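Home Management 1: Everyday Kitchen Work
Handout 4: The Sink, the Rack and the Floor
Instructor: Akua Lamptey

Welcome back! Last time we got through pantry shelves. Today is dishes, and I have been looking forward to it since January, because a good sink setup changes how a whole kitchen feels. Bring this sheet to the practical and write all over it.

1. Know your sink

Our practice kitchen has a double-basin stainless steel sink set in a white counter. The left basin is the bigger one and it's deep, so that is our wash side. The right basin is smaller and carries the expandable drying rack, with its gray end pieces sitting on the rims. Before you run any water, look for the drain in each basin and find the faucet lever (ours is on the side of the base, and people always reach for the top first).

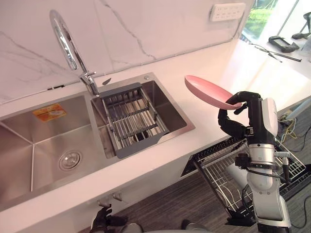 2. Washing a plate

Scrape first, into the food bin. Then warm water, a small squirt of soap, and go around the face of the plate in circles, out to the rim. Turn it over and do the back! The back sits on the next plate in the stack, so grease there travels.

Rinse with the plate tilted over the basin so the water runs off one edge. Hold it by the rim, fingers on one side and thumb on the other, and let it drip for a slow count of three before you move it across to the rack. 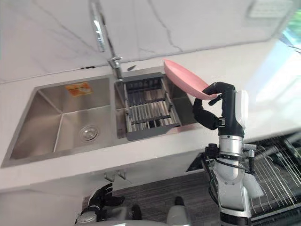

Fig. 2. Pink plate held by the rim over the double sink.

A question from Letay Tefera last term: does it matter which way plates face on the rack? A little. Face them all the same way and leave a gap between each one, and the air does the work for you. Shallow plates are lovely for this. Bowls need more room and should lean forward so they don't hold a puddle.

When the rack is full, stop washing and put things away. I know, I know, everyone wants to build the tower. Chaltu Gashaw and I once tried to get a whole dinner service on one rack and spent the evening gluing a gravy boat.

3. Finishing the counter

Wipe from the back wall toward you, then along the front edge, then around the base of the faucet, where the drips collect. On our marble-pattern backsplash a damp cloth and then a dry one is plenty. Keep wet cloths well away from the outlet panel on the wall.

Now look down, and past the kitchen too. Water and crumbs travel on socks and slippers, and carpet hangs on to both of them.
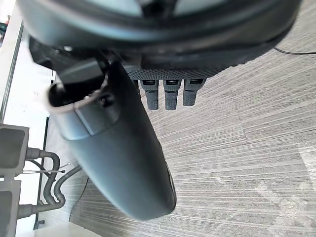
Blot spills on carpet with a folded white cloth, pressing straight down and lifting. Work from the outside of the spot to the middle. Crumbs should be left to dry and then vacuumed, first with the pile and then across it. It's a small job and so satisfying when you see the stripes come up.

On hard floors, sweep before you mop, every time.

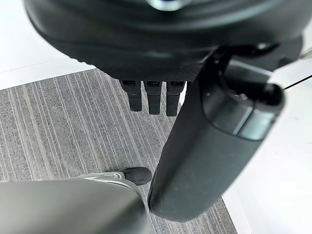 HOMEWORK AND PRACTICAL

Wash up after one full meal at home using the order above. Write half a page, 300 to 400 words, on how you laid out your rack and what you would change. Hand it to Ismael Amaral at the start of the practical. Sketches of your own sink are very welcome, and I love getting them!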